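Aug 26, 2019

Back at the round black table on the third floor again, with the hand-held grippers and the same water bottle, and I feel I know that bottle better than some of my cousins by now. Ultan Cronin wants the Zekon fingers compared with the Tiltden ones before December, and I said I would happily do 100 grasps with each. I got through 60 today before my wrist started grumbling – not bad for an afternoon that began with me hunting for the good chair.
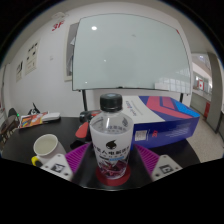
I do like handling the grippers myself instead of sending everything through the arm. You feel the squeeze in your own hand, and I catch myself slowing down just before contact, the way I would with an egg. Ultan says the Zinchenko controller never does that, and he would love to teach it.

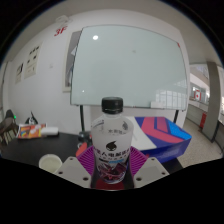
Tomorrow I want to try coming in lower, and maybe go a bit easier on the trigger. The notes are up to page 44 and my handwriting is getting worse, so I must type them up before I send anything over to Stiscombe. Oh, and I promised to bring Ultan his book back – it has been sitting by my front door for ages.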